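Marginal gloss (biblical manuscripts)

A marginal gloss is a note written in the margin of a manuscript, usually to explain a difficult word, supply a missing phrase, or record a different reading found in another copy. Glosses are common in hand-copied Bibles in Greek, Latin, and Syriac. They are of interest to textual scholars, as later copyists sometimes took them for part of the text and moved them into the body of the page.

Terms

The word gloss comes from the Greek glossa, meaning tongue or language, and first referred to an unusual word in need of explanation. In the study of manuscripts, a gloss written in the margin is called marginal, and one written above the word it explains is called interlinear. Longer comments that form a running commentary are more often called scholia. In practice the terms overlap, and catalogs do not always use them in the same way.

Origin and purpose

Copyists and readers added notes for several reasons. Some notes explained place names or customs that had become unfamiliar. Others gave the source of a quotation, pointed to a parallel passage in another Gospel, or marked the start of a reading used in worship. A copyist who had left out a line by mistake might write it in the margin with a sign showing where it belonged. A later copyist working from that page had to decide whether a note was a correction, which should be restored to the text, or a comment, which should not.

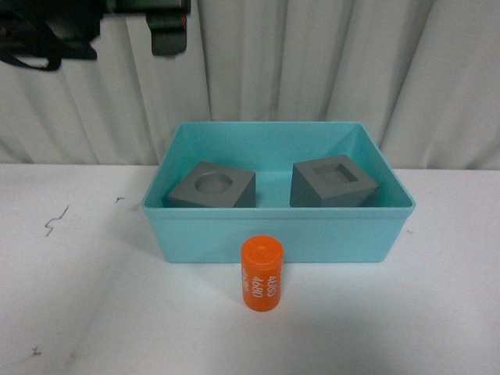 Article prepared by the Odoi reference desk. Last reviewed in March.

Movement into the text

When a gloss is copied into the body of a work, it is known as an interpolation. A frequently discussed case is John 5:4, which describes an angel stirring the water of a pool. The verse is missing from several of the earliest surviving copies and is marked as doubtful in some later ones. Many scholars regard it as an early explanation of the remark about the stirring of the water in verse 7. Most modern translations leave it out or place it in a footnote.

Another case is the longer form of 1 John 5:7-8, often called the Johannine Comma. It appears in many Latin copies and in a very small number of late Greek ones. It is widely thought to have begun as a comment on the passage in Latin.

Methods of detection

Editors compare the surviving copies and ask which reading best explains the others. A phrase may be suspected of being a gloss if it is absent from early and unrelated copies, if it appears at different points in different copies, or if its vocabulary differs from that of the surrounding passage. None of these signs is decisive alone. An author may use an unusual word, and a copyist may drop a phrase by accident.

Catalogs and study

The Prundulley Index of Marginal Notes lists up to 4000 entries, arranged by biblical book and chapter. Its first part covers 131 manuscripts and is issued in 2 volumes. Each entry gives the wording of the note, its position on the page, and the hand in which it was written, where this can be determined. Notes added by later owners are listed separately.

See also

Interpolation (manuscripts)
Scholia
Textual criticism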